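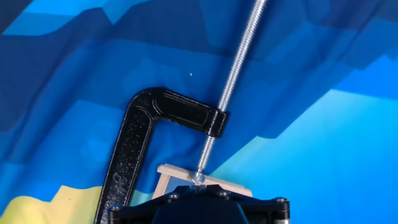 Seul-gi Won holds that a joint in thin stock can't be clamped too hard, and wrote as much in the margin of last term's handout. I'd like to see the evidence.

Week 3: Clamping small work

Most books tell you to tighten until glue squeezes out. On craft sticks that rule is close to useless, as the bead appears before the faces have even met.

A C-clamp puts its force where the swivel pad sits and not much further. Pad off to one side of the joint? Then ask what you are pressing.

"Sets in 30 minutes" is label talk. Treat it as a claim to test.

For Wednesday: glue two L-shaped pieces, one clamped finger tight, one a full turn past that. Leave both overnight, break them by hand, and write down where each one failed. If it was the wood, the clamp proved very little.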